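Shared workroom, notes on layout

January 16, 2020

The floor plan Roy Horrocks drew up for the Cullow room had the long bench against the wall. We moved it out in May so people could work from both sides, and it has stayed there. The bench is on casters. Lock them before leaning on it, as the concrete is not level.

Power comes down from the ceiling where possible. A yellow drop cable near the monitor cart saves running leads across the floor.
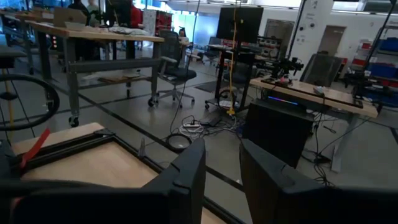 Floor tape was the cheapest part of the job. Aisles are 90 cm, which is enough to get a mesh chair past a cart without lifting either. Tharindu Majumder wanted wider. The bench surface still collects paper and small items, and I have stopped trying to fix that with trays.

Bowls

Plastic bowls are a different matter. They are light, they wipe clean, and colour is a quicker label than tape. I prefer mixed sizes so that they nest for storage. Set out in a row on the beige table they take up most of the width, so the big orange one goes in the middle and the shallow pink one at the end, where it is easy to reach into.
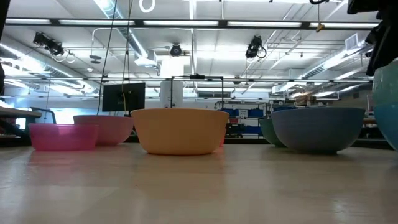
Still to do

Senyo Bawa has asked for a second drop cable. Chair casters need the grit picked out. Total spend to date is $2,483, including the tape.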